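4.2 Turnout and registration in the Gondholm wards

Registration among residents born abroad rose in all three wards during the period of study. In Womari, 109 new names were added to the roll before it closed in July, and nearly 29 per cent of them belonged to people voting for the first time. Gains in Nyaga were smaller and came mostly from door-to-door visits. 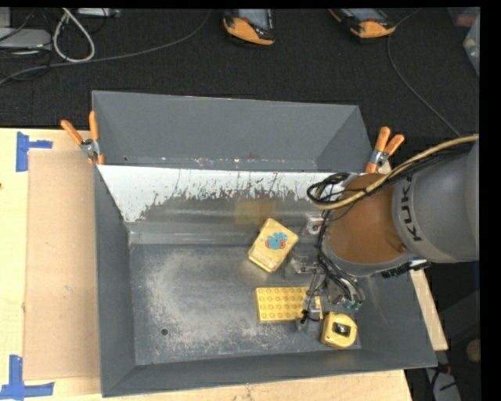
Figure 3. Grey metal bin on a wooden tabletop, with a KUKA robot arm.

Davoud Ebrahimi objected, in written remarks on an earlier draft, that a longer roll says little about turnout, and that many households in Nyaga had registered under pressure from relatives and had no intention of voting.

The point is accepted in part. The marked registers do not record why a person stayed at home, and the interviews covered too few households to settle the matter. Turnout is therefore reported separately from registration in the section that follows, and the two are compared only at ward level.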